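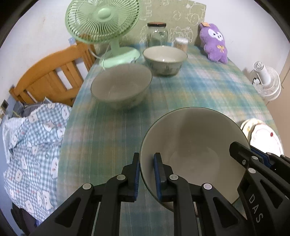 Setting a table with large bowls when you have only one table

Many of us have one long table at home and it must do everything. In my home it is for eating, for sewing and for keeping small things that have no other place. When guests come, I need to put the large bowls on it without moving half of the room. I explain my way of doing this. It takes me 24 minutes, with the cloth.

What you need
A long table and a tablecloth
Large bowls, two or three
A soft dry towel

Step 1. Put on the cloth
Lay the cloth so the lines of the plaid go straight along the table. Start at the far end and pull gently toward you. A plaid cloth is useful for this work, as you can place the bowls by the lines. My cloth is from Flirko and I wash it before each season.

Step 2. Check the bowls
Wipe every bowl inside and outside. Pass one finger slowly around the rim and feel for small chips. If you find one, do not use this bowl for food.

Step 3. Carry one bowl at a time
Never stack ceramic bowls to save a walk. Hold the bowl on two sides, put it down flat, and do not drag it. Dragging makes folds in the cloth, and then you must start again with step 1.
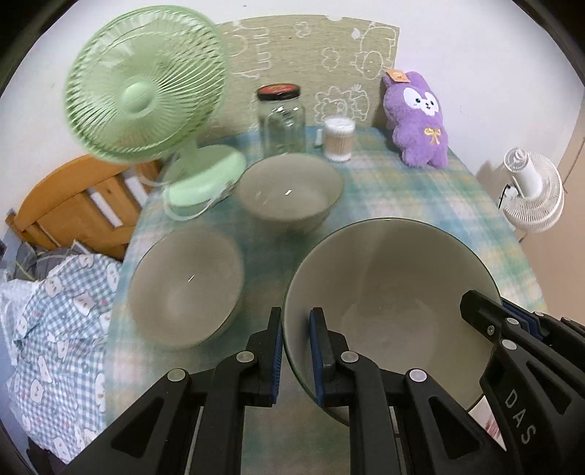

Home and Table Club, Todia

Step 4. Choose the places
Grey bowls look calm on a pastel cloth, so I do not add many other things between them. Put the largest one near the end where you will serve. The others can stand farther back and a little to the side. Leave space for a hand between any two rims.

Step 5. Decide what stays at the back
Things like a jar with a lid, a container of cotton swabs or a plush rabbit can stay by the wall during the preparation. Before you bring the food, move the cotton swabs to a shelf. The rabbit may stay if children are eating.

Step 6. Look after the fan
If you keep a desk fan on the table, turn it off before you carry anything past it. Guide the cord along the side, and never under a bowl. A bowl on a cord will not stand flat.

After the meal, take the bowls away first and shake the cloth outside.

Written by Orathai Khamphan
11 March 2022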